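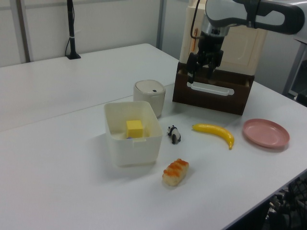 White tables, bin left of center, panda next to it, banana and pink plate off to the right, sushi in front, brown box at the back.

December 2021, prop notes, Dundbridge room

OK, writing this down while it's fresh, as I came back to the September page and couldn't read half of it. New layout for the small props. I pulled the two white tables together again (the seam runs at a slant, I know, I'll live with it) and I like working on the white top so much more than on the old green cloth. Everything shows up! Even little crumbs of stuff.

The bin is the square one, slightly see-through, with the little tab on the front rim. I put the yellow block in it, the one I call butter and everybody else calls cheese. There's a purple speck in there next to it too. Wipe the bin out before the next round, please, whoever gets to it first.

The cream canister with the domed lid is behind the bin, and I'm not sold on that. From the front the bin wall hides part of it, so it's easy to forget it's on the table at all. Try it over by the plate next time?

The panda stays. I had my doubts because it's so tiny, but black and white on a white table reads really well. The banana is good too, nice curve, brown tip, and it sits on its side without fuss. Sushi is the salmon one with the stripes. We did have a shrimp one in the Nelard bag, and if anyone finds it I'd love to have it back.

Dark wooden box – keep it. It's the only really dark thing of any size on there and it helps the whole table. I checked the Tridar tub for a second one and came up with 13 loose blocks and a lot of rubber bands.

Storage: small toys go in the Ambrose drawer, plate flat on the bottom, panda on top so it doesn't get squashed under anything. The wooden box goes on the shelf 60 cm up, the low one, and not on top of the cabinet where I had to get the step stool for it.

Still to do:
new label for the drawer
felt dots for the plate, 2 sheets should be plenty
decide on butter or cheese and write it on the list
move the canister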